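Kitchen corner news

Quick one this month, the April rota is late and I'm typing this between calls. Sorry.

The mugs. Over 300 votes on what to do about the shelf by the sink and the mug tree won easily. So – mug trees. Ada Leone found them through Kazmi, 12 ordered for all the kitchens in Mendport, first ones are out already. Hang your mug up when it's clean. Please dont stack them on the base, they slide.

Lemons too. Slices go on the board for the tea drinkers, from 10 am untill they run out. Manju Shakya is doing the cutting through April, after that we need a name. Anyone? Knife goes back with the board, not in the drawer with the forks. Pieter Vandenberghe spent half a lunch looking for it last month.

Still missing: the big teapot from the second floor. Blue lid. No questions asked.
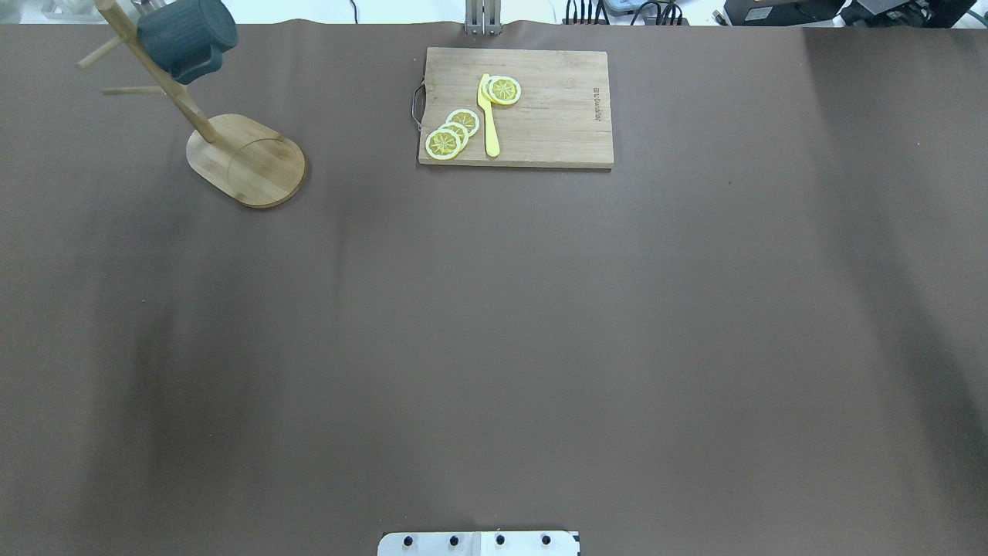
Tea corner: mug tree with a ribbed green mug, lemon slices and the yellow knife on the board.

Mug tree requests to Anouk Claeys before the next order goes in. Small kitchens first, then the rest.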